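# Table cell check before chore runs: Kituneck station

Date: 2024-01-27
Checked by: Eduard Sýkora
Task: table clearing (cup, foil, paper into bin)

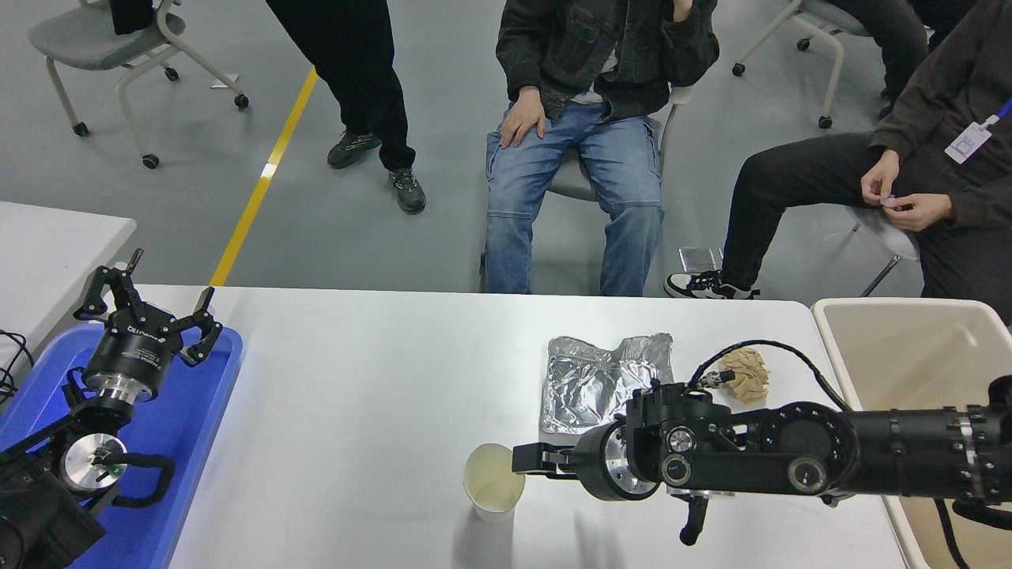
The question from Parkora was whether the two-arm setup is ready to clear a table with no one stepping in. My short answer is at the bottom. Mark each line before power goes to the arms.

## Area

- [x] Yellow floor line visible and unbroken
- [x] Aisle to the door open
- [ ] Chairs behind the line. *Comment: they drift toward the table during long sessions. Push them back before each block.*
- [ ] Floor clear of bags and small devices. *Comment: repeat item from October.*

## Arms

- [x] Emergency stop tested, both sides
- [x] Mounting bolts tight
- [x] Gripper fingers open and close fully
- [ ] Cables tied along their full length. *Comment: left side needs more ties. Jeltia is sending a longer sleeve.*
- [x] Speed limit set to 200 mm per second

## Items

- [x] Cup empty
- [x] Foil has no sharp torn edges
- [x] Bin within reach of the right arm

## Results, 56 runs

Paper cup: good. It was crushed 4 times, all before we lowered the grip force.

Crumpled paper: good. Shape doesn't seem to matter much.

Foil: poor. When it lies flat, the fingers slide over it or push it along the table. It was dropped or missed 14 times. A person would pinch up a corner without thinking about it.

Time: over two minutes for a full clear. Thaweesak asked if that can be halved. Not at the current speed limit, and I won't sign for a higher one while people sit this close.

## Sign-off

Cleared for supervised runs only, with one person at the stop button. Not cleared for unattended work. Recheck after the cable sleeve is fitted and the chair positions are taped on the floor.

E. Sýkora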